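The calibration subscription is the part I would drop

Kamavlow sells its two-arm bench kit in three tiers, and the price list is easy to read until you get to the line called Continuity. Continuity is a yearly service at 1139 per cell. It covers remote recalibration, replacement of the gripper pads, and access to the Dreluter task library. You can buy the arms without it. The sales material makes that sound reckless, and I think for most small labs it is the sensible choice.

Our unit has been on a bench at Borbély since April. I have no complaint about the hardware. The joints are stiff, the mounting base takes four evenings' worth of abuse from students and stays where you put it, and the controller boots into a known state. The documentation is thin on fault codes and good on everything else. My objection is to what the yearly fee assumes about how a bench kit is used.

Start with remote recalibration. The service contract says the arms should be recalibrated every 300 operating hours. That figure makes sense for a cell that inserts connectors all day. It makes much less sense for a cell that picks up blocks. We logged 339 hours before I let anyone touch the calibration, and the offset at the tool flange was still inside the tolerance printed on the delivery sheet. The local routine, which ships with every tier, brought it back closer to zero in the time it took to drink a coffee. The remote session does the same thing with a technician on the line. I sat through one under the trial period. He asked me to clear the workspace, jog each axis to its reference mark and read out the result. I can do that alone.

The gripper pads are a better argument. They are a proprietary shape, and the listed price for a pair is high enough that a few changes a year would eat a good part of the fee. But wear depends on payload and on surface finish. On light, smooth parts we have changed one pair. A lab handling castings should run the numbers again and may well come out on the other side.

That leaves the task library, and here the offer is weakest. Dreluter tasks come as parameter files: approach height, closing width, speed near contact, release condition. They are well made. They are also written for a clean reference bench with fixed part positions, and a working bench drifts. Parts get put down at whatever angle they land. The tabletop gets dirty. Somebody parks a chair beyond the end and runs a cable past the corner. The sorting task from the library needed so many changes to its approach pose before it ran properly on our table that we were soon maintaining our own version of it. An update to the original would have been of no use to us.

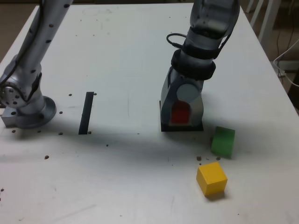
Gilles Picard thinks I am pricing the wrong thing. His view is that the fee buys a date on a certificate, and that anyone who has to show an auditor when an arm was last checked will pay it without looking at the pads or the library at all. A local routine run by the same people who use the cell does not count for that, however good the numbers are.

I accept the point for labs that get audited. Then Kamavlow should sell the certificate on its own. Listex does this with its single-arm kit: one visit, one document, no library, and you order it when you need it. Bundling it with a parameter collection and a bag of rubber makes the useful part hard to price, and I suspect that is deliberate – though a small vendor may simply find one contract easier to run than three.

My recommendation for a teaching or development bench is to buy the middle tier, decline Continuity, keep one spare pair of pads in the drawer and log your hours. Write down the flange offset at delivery, with the temperature in the room. Check it again at 300 hours and keep both readings in the same file. If the second one is out of tolerance and the local routine will not pull it back, you have a hardware fault, and the warranty covers that for 2 years in every tier.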